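Food Waste in the Student Kitchens of Enenthorpe
Project report, Environment and Society, second year

1. Background

Our group lives in the Bratberg and Dolan houses in Enenthorpe. Both houses have shared kitchens, one on each floor. In the first weeks of the term we noticed that the bins in these kitchens were often full of bread, rice and vegetables. We wanted to learn how much food is thrown away and what kind of food it is. The university has rules for sorting of waste, but we did not find any earlier study about the kitchens.

2. Method

We chose 2 kitchens, one in each house. During November we put a separate bucket in each kitchen and asked the residents to use it only for food. Every evening at nine we weighed the bucket on a kitchen scale and wrote the result in a table. Tea bags, coffee grounds and bones were weighed apart, as they can not be eaten.

We also gave a paper questionnaire to 30 residents. It had questions about shopping, cooking and storing of food. Before we used it, we tested the questions on our own group and changed two of them which were difficult to understand.

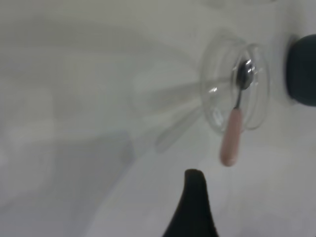 Figure 1. Clear glass vessel and spoon with pink handle.

3. Results

The Bratberg kitchen threw away more food than the Dolan kitchen in every week of the study. On a usual day the Bratberg bucket had some 500 grams of food in it. The highest values came on Friday, when many residents clean their shelf in the refrigerator before they travel home.

Bread was the largest group in both kitchens. Cooked rice and pasta came second. Most residents answered that they cook too much because they do not measure before cooking. Several wrote that a package in the shop is too big for one person. In Dolan the residents have a common shelf where anybody can leave food for the others, and this was mentioned many times as a good thing.

4. Discussion

The study is small and the residents knew that we were weighing. It is possible that they threw less than normally, or that they used the other bin. One evening the Dolan bucket was emptied before we came, so this day is missing from our table.

We suggest that a common shelf is tried also in Bratberg. The house shop Gukero could sell bread in half loaves. A shelf of 100 centimeters would be enough for one floor, and there is free space for it beside the refrigerator.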